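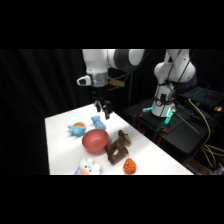 Plush toy

A plush toy (also plushie, stuffed animal, stuffie or, if you grew up in my house, "the guys") is a soft figure made of fabric, sewn into a shape and filled with something squashy. I've been writing the toy entries for this household encyclopedia for 5 years, and this is the one I kept putting off, mostly from having too much to say!

Names

Americans mostly say stuffed animal, though plenty of them aren't animals. Fruit is popular, especially strawberries, and so are vegetables, clouds and slices of toast. British readers will say soft toy or cuddly toy. I use plush for the whole group, after the fabric, which has a longer, looser pile than velvet.

Materials

The outside is nearly always polyester these days. Older toys can be mohair, wool or cotton, and they feel scratchier than you remember. Inside you'll find polyester fiber, sometimes with plastic pellets in the feet or bottom to help the thing sit up. Very old ones may hold wood shavings or straw (if yours crunches, please keep it out of the washer).

Eyes are either plastic with a locking washer at the back, or embroidered. I go for embroidered when there's a baby in the house.

Common kinds

Bears are the classic, and they get their own entry. Turtles are a favorite of mine — the shell gives the maker an excuse for a second color, and small kids find it easy to grab. Moose and reindeer are hard to tell apart once they've been through the toy box a few times. Officially a moose has broad, flat antlers and a reindeer has branching ones, but soft antlers flop, and I've had to check the tag more than once. Unicorns usually come in white with rainbow bits somewhere, most often the mane and tail. Strawberries and other food plush tend to have the simplest shapes, which makes them a good first sewing project. A strawberry is basically a cone with a gathered top, plus yellow dots for the seeds if you have the patience to stitch them.

Sizes

There's no standard that I've ever found. Shops talk about mini, small, medium and jumbo, and every maker means something different. I tend to sort mine into "fits in a cereal bowl" and "doesn't," and that has worked fine. My biggest, a hippo from a street market in Purkau, is 58 inches long and lives on the guest bed, so guests get the couch.

Washing

Check the tag first. Most modern plush can go in a zipped pillowcase on a cold, gentle cycle, then air dry. Squeeze it in a towel, never wring it, and turn it over now and then. Allow 2 days for a thick one, longer in February if your laundry room is anything like mine. Heat is the enemy here: a hot dryer can frizz the pile, and I have never managed to brush it back. Toys with a music box or battery pack get a damp cloth and nothing else.

Mending

Split seams are the usual trouble. Use a ladder stitch with doubled thread and pull it snug every 4 stitches or so — the seam closes up and the thread disappears. Mohit Goel taught me to keep a little bag of matching fluff trimmed from the underside of each toy, for covering bald spots, and I've used his trick on everything since.

Storage

Bowls, baskets and shelves all work. Hanging nets look great, but the toy you want is always at the bottom. For long storage use a cotton bag, away from sunlight, since reds and pinks fade quickly.

See also: Teddy bear; Rag doll; Beanbag; Hand puppet; Toy box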